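Laryea Travel Dock for Court Interpreters and Trial Observers

Overview | Specifications | What's in the box | Ordering

The Laryea is a folding desk stand with a headset hub, a document rest and a lockable drawer, built for people who spend their working lives at the back of other people's human rights hearings. It gives four listeners a clean feed from the interpretation channel and gives one of them somewhere to put the case file, which by the third morning will be taller than the lawyer.

Ottar Myklebust designed the first version after a season of observing detention appeals with a laptop on his knees and a binder under his chin. He had been promised a desk. The desk had been promised to the press. The press had gone to lunch.

Who buys it

Mostly legal aid groups, observer missions and freelance interpreters. A few go to newsrooms that cover international courts and are tired of sharing one earpiece between the reporter and the stringer. We once sold a pair to a government delegation, who returned one and kept the other without comment.

Setting it up in a hearing room

1. Unfold the legs until both catches click. If only one clicks, the dock will lean toward the respondent state, and somebody will object.

2. Plug the hub into the room's listening socket. The adapter covers the common round types. Older courtrooms, including one whose wiring is marked 1984, need the Predbridge converter, sold separately with our regrets.

3. Pick a channel with the side dial. Channel names are set by the court, so "English" may be French for the first few minutes.
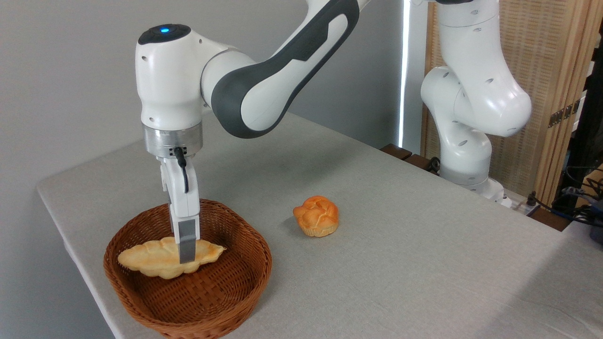 4. Put the case file on the document rest and lower the clip. It holds 400 sheets. Annexes go on the floor, as they always have.

5. Lock the drawer before the judges come in. The catch is loud, and presiding judges have long memories.

Specifications

Headset outputs: 4, each with its own volume wheel
Battery: 6 hours of listening, or one procedural objection
Charging time: almost 60 minutes from flat
Document rest: tilts, locks, does not judge
Drawer: two keys supplied, one to use and one to leave at the hotel
Finish: dull gray, chosen to get past security desks without conversation

What's in the box

Dock, hub, adapter, charging cable, two keys, carrying sleeve and a printed guide. Headsets are not included. We suggest the Starura folding set, which fits the drawer and is ugly enough that people bring it back.

Privacy

The Laryea does not record. It has no memory, no wireless and no microphone, and the guide has a page saying so in plain language that you can show to a court officer. Keep that page. It gets asked for more than the rest of the guide put together.

Ordering and repairs

Porusent builds the dock to order, and the next batch ships in January. Observer groups can borrow one for a single hearing if they pay postage both ways. Adjournments count as part of the same hearing, a policy we wrote before we understood adjournments.

Repairs are done at our own bench. Send the dock with its keys and a note on what went wrong. "It stopped during the dissent" is enough to get us started.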